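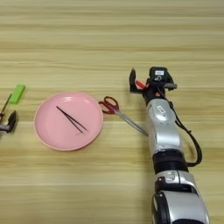
Tweezers on the pink plate, red-handled scissors beside it.

I have been thinking about mending, and about how shy we have become of it. My cardigan has a hole at the elbow that I could cover with a thumb, and three people have now told me, very kindly, where I might buy another. I am fond of all three. But I don't want another cardigan -- I want this one, which I bought 22 years ago in a draughty little shop called Grabner and which has been to every funeral and most of the picnics since.

My old neighbour Beat Trummer darned his own socks until he was well past eighty, in whatever wool was left in the tin, so that he went about with mustard heels on navy feet and never seemed to mind who saw them. I used to think this was thrift, and I dare say some of it was. These days I think he simply liked sitting down after supper with a small job that could be finished before bed, and I have come round to feeling that way myself, though my darns are lumpy and I talk to them.
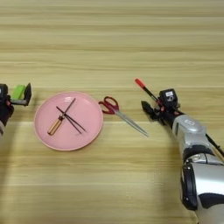 The same pink plate on the striped wood of the tabletop.

Now, I know the case against. A new pair of socks costs less than a decent bobbin of thread, and people who work long hours and come home to small children can hardly be scolded for not picking up a needle. I wouldn't dream of it. What I would like is for schools to give it an hour a week again, boys and girls together, so that a dropped hem or a lost button isn't a reason to throw a whole garment away. Mine taught us one stitch, badly, in a cold room, and I have used it nearly every month of my life. The elbow is still waiting, I should say. I have the wool for it, a green that very nearly matches, and I mean to get it done before August is out.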